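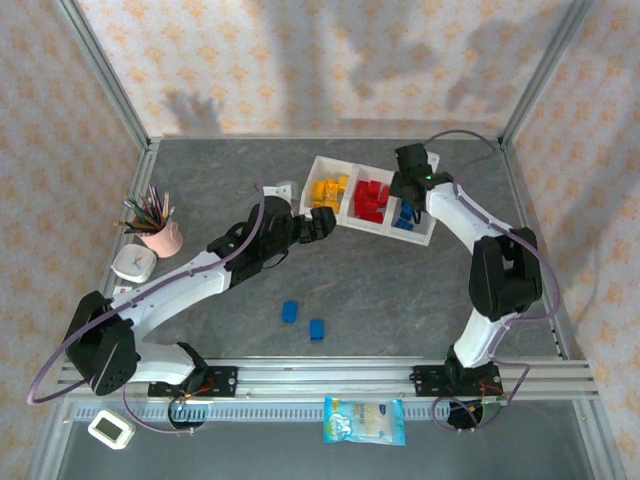

Elsie Sutcliffe asked in July whether a handshake deal over a strip of land can ever hold up. My neighbor in Minton told me I could have the 19 feet behind my garage for $400. I paid him, put up a fence, and eight years later his son says there's no deed so it's still theirs. Do I have anything?

Sadao Yokoyama
You might! I went through nearly the same thing in Cartwright. Land sales usually have to be in writing, but a judge can sometimes look at the payment and the fence and enforce the deal anyway (mine called it part performance). Dig out the canceled check and any old texts, and see a local lawyer before you answer the son.

fencepost32
No deed no land, sorry. Ask for your money back.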